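Robots That Rebuild Computers: Our Kit Review
By Su-bin Yeo and Amr Saber
April
2 min read

Our team spent 7 weeks with the Mekoria bench kit, and we loved it! The job was putting drives and a processor into a desktop PC.

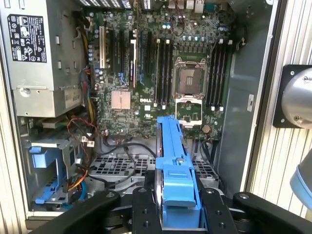
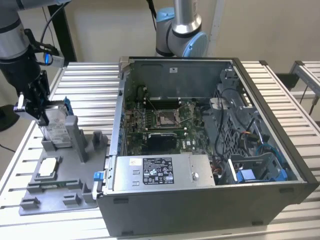
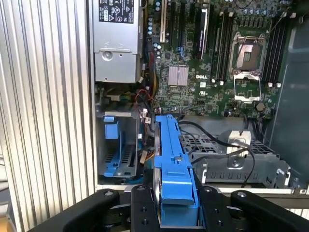
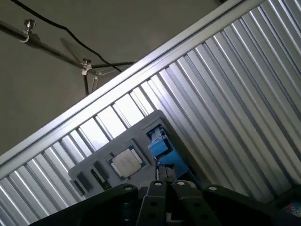 Drive handling at the open Dell, and the parts tray with the processor in its pocket (last picture).

Setup took us 4 afternoons, mostly spent teaching positions (the manual is thin on this). After that we logged 694 moves, and the wrist view made lining up so much easier. We'd like softer finger pads next time.

Related reports
Wondano arm: first tests
Sorting screws with Jeon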